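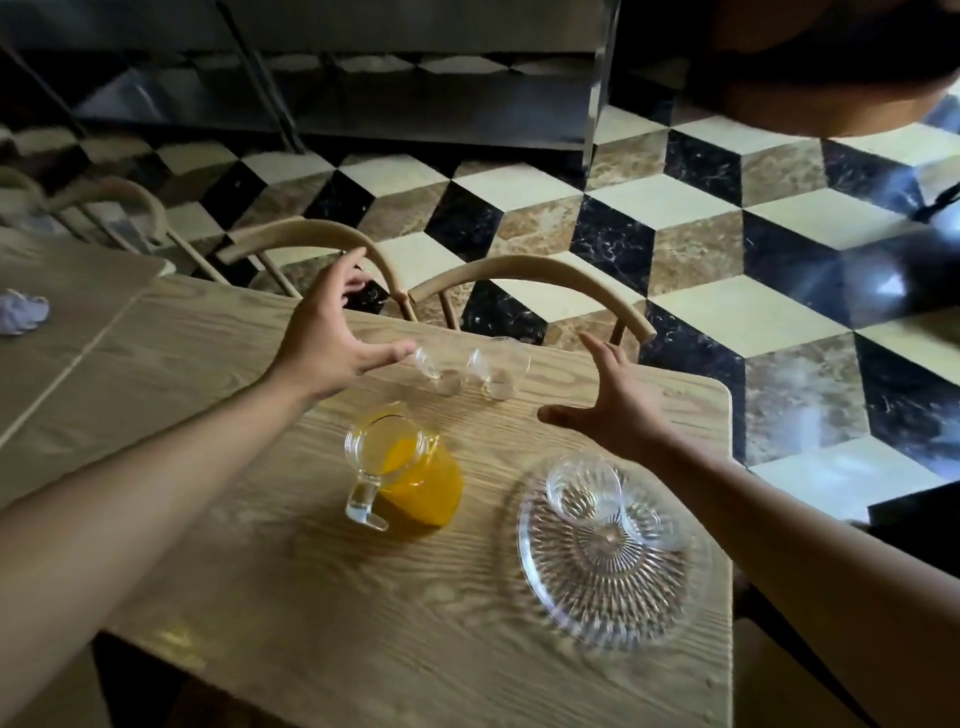
**Sitetti kit review: progress report, July**

Hi all! I owe you a proper update on the Sitetti table service kit, so I'm going to try and get everything into one place before the Finance meeting and save us all the email ping-pong we had last time.

Short version: the demonstration side is going well, the software is better than I feared, and the paperwork from Vurkoritz is a mess. I'd like to keep going to the end of the review and I am not asking for extra money (you can breathe out).

**Where we are**

You'll remember the plan was to record people doing ordinary dining room jobs by hand, feed those recordings into the Sitetti software, and find out whether the thing learns anything we could use on the floor. The target for this phase was 1004 recordings. We have 500 that passed the software's own check, so we're a little short of halfway, and I'd hoped to be further along by now. The first stretch was slow because I kept redoing the task list. That one's on me!

The list is settled now and it's all glassware and drinks: cups onto a plate, cups off a plate, moving a full pitcher, plate to the next table, wiping down. I dropped cutlery completely. It was eating whole afternoons and Urio (the other kit we looked at, in the spring) couldn't cope with forks either, so I didn't see the point in proving it twice.

I also insisted on real juice and clear glass. The Vurkoritz setup guide suggests starting with opaque plastic cups in a solid color, and I understand why, but we don't serve anybody out of those. If the kit can only find a cup when it's bright red, I want to know that before we sign anything.

**What's working**

The sorting tool is lovely. It takes a long recording and chops it into separate actions, so "reach for cup" and "set cup on plate" end up as their own clips with labels you can fix by typing over them. I was ready to hate it and I now do most of my checking there with a coffee in the other hand. It finds the start of an action well. The end of an action is less reliable, and it has a habit of stopping the clip while the hand is still on the glass.

Reaching with both hands at once used to confuse it badly, and the last update helped a lot. I re-ran a batch of the old recordings through the new version and most of the ones it had thrown out came back in. Free recordings, basically!
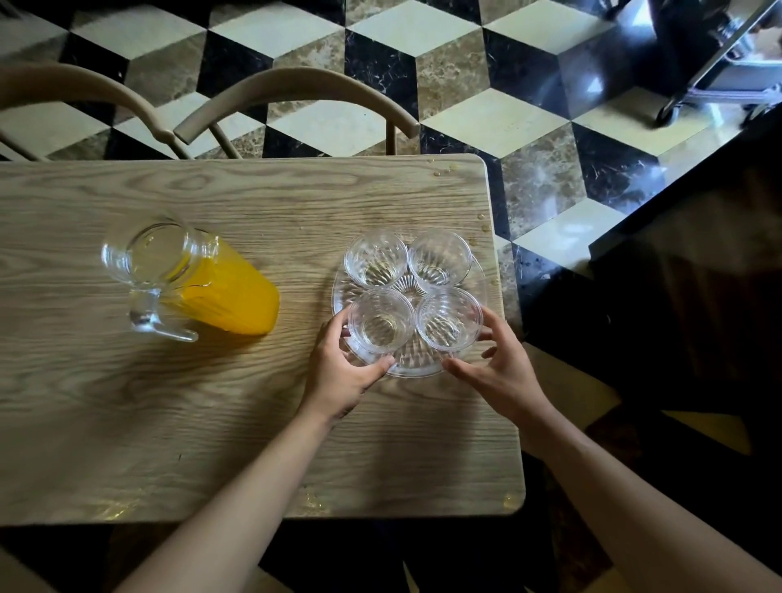 Four cups on a plate is the task I'd show anyone who wants a quick demo, and the ribbed glassware gives the software a bit more to hold on to than smooth glass does. Juice level in the pitcher is still guesswork on its part. Drips are worse. I've asked Vurkoritz twice if the kit is meant to notice drops on a tabletop, and I've had two different answers, so I'm treating it as a no until somebody puts it in writing.

**What isn't**

- Glare. Strong reflections off polished surfaces still lead to rejected clips. I've moved most sessions to before 5 in the afternoon, which helps, but it's a workaround and I'd want a real fix in any contract.
- Export. Big batches fail and you don't get told which recording caused it.
- The license. We were quoted for 90 days of software access and the document they sent counts from the order, where I'd understood it to count from setup. Finance has both versions and I'd love an opinion before I call them again.

**Money**

Spending is inside the approved budget. Glassware came in under what I'd set aside, and I've put the leftover toward storage for the recordings, which fill up a drive faster than you'd think. I'll send the itemized sheet separately, it's ugly in email.

**What I need from you**

A yes or no on keeping the current task list through the end of the review. I'd much prefer yes, as changing it now means throwing out labels I've already corrected. And please, if anyone has a contact at Vurkoritz above the support desk, pass it on.

Next up is the wiping task, which I've barely started, then another go at the full pitcher.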